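Home | News | Programs | Partners | Contact

PRESS RELEASE
4/12/22

Kerekes Foundation opens second round of its school computer program

The Kerekes Foundation will give 100 refurbished desktop computers to village schools in the Eten district before the end of May. In the first round, 61 machines were placed in 6 schools, and the demand was bigger than we expected.

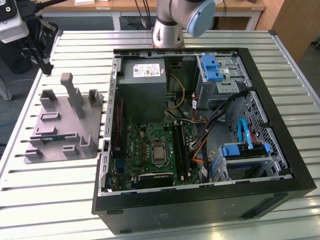 Desktop computer with the side panel removed.

The computers come from offices which renew their equipment. Each one is cleaned, checked and receives a new operating system in the Fekard workshop. The company Stiler pays the transport to the schools.

"Many families here share one phone for homework," said Fanni Hajdu, program manager of the foundation. "A computer room that stays open in the afternoon is a big help for them - also for the parents."
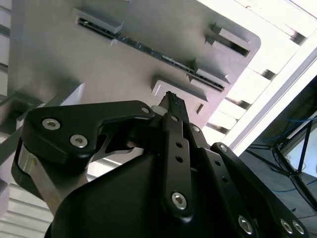

Schools with fewer than 60 pupils have priority in this round. The application form is two pages long and must be signed by the principal. Teachers of the selected schools can also join a free one-day training about basic maintenance.

Offices that wish to donate used desktops are asked to write to the foundation first.

Press contact: Fanni Hajdu, Kerekes Foundation | © 2022 Kerekes Foundation | Back to top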